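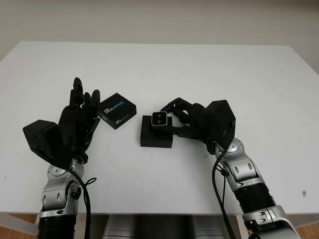

Bench tips for people who now share a bench

Indira Thampi, Sirkunbridge workshop, 15 January 2019

Since the two-armed newcomer joined us, packing has become a quieter job and tidying has become a louder one. A few habits that have saved my temper:

Tape down your zero. Put a corner of masking tape where each box and block belongs. You and I can find a box that has wandered two inches. Our colleague will close its fingers on the air beside it, with great dignity.

Leash the cables. A loose loop at the wrist is fine, and the arm needs the slack to turn. A loop that reaches your coffee is your problem. Move the coffee. Better still, drink it in the kitchen, as the sign has asked since February.

Stains. Baking soda and a damp cloth, left for 30 minutes, will lift most brown marks from a white top. Stop the arms before you lean in. Scuffs are permanent and we have all made peace with them.

Small shiny things go on a block. Anything thin is miserable to pick up off a flat table, for fingers of any make. Raise it on something squat and heavy. My own knuckles have enjoyed this one more than I expected.

Keep one drawer for yourself. Mine has tweezers, hand cream and the good scissors.

About the job: I used to pack 259 units on a decent day. Now I load, check, and write down what went wrong, and my shoulder has stopped clicking. I do miss the radio arguments, which needed at least two people with nothing to think about. Humphreys on the late shift says the same, though he always lost them.

Spare tape is under the sink, behind the vinegar.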